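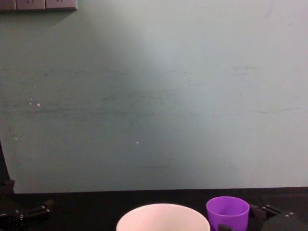 4.3 Setting up the tabletop demonstration

This section covers the two-arm station as used for visits and open days. For workshop use, see section 3. The operator must have completed the Winer start-up check before visitors are admitted.

1. Place the table against the wall, below the socket strip. Leave no gap at the back edge.

2. Wipe the tabletop with a dry cloth. Do not use polish. Glare from a polished surface interferes with object detection.

3. Set out the bowl and the cup within reach of both grippers. The standard pair is the large white bowl and the purple cup, with the cup to the right of the bowl. Other items may be substituted if they are listed in the Sima object file.

4. Confirm that the right gripper can close on the cup without touching the bowl. If the two are too close, move the bowl to the left. Do not move the cup after this check.

5. Keep the table between the left gripper and the bowl clear. The left arm uses this space on its return path.

6. Mark the visitor line on the floor with yellow tape, 200 cm from the front edge of the table.

CAUTION: The arms hold position when paused. They are still powered. Do not reach between the grippers until the drive lamp on the control box is off.

7. On the control screen, select Demo, then Tiltbridge. Set arm speed to 30 percent. Higher settings are locked while Demo is selected.

8. Run one full cycle with no visitors in the room. If either arm stops early, note the code shown on the screen and go to section 13.

Note: The plain wall behind the table serves as the background for detection. Scuffs and small paint chips do not need to be touched up. Do not hang posters or signs in this area. Put the visitor information board on the opposite wall.

4.4 Running the demonstration

1. Two staff are required. The operator stays at the control box. The host stands at the visitor line and does all the talking.

2. Admit the group. The host reads out the safety card in full before the drives are switched on.

3. Start the cycle. The operator keeps one hand at the stop button until the arms are back in their rest position.

4. Switch off the drives before taking questions at the table.

Note: At the Ruawai open day, over 300 visitors passed through, and the cup was replaced twice after its rim cracked. Keep spares of the same color in the drawer under the control box.

Changes to this procedure go to Noeline Quinlan. Host rosters and safety cards are kept by Saskia Whitcombe.

Section last revised July 23, 2023.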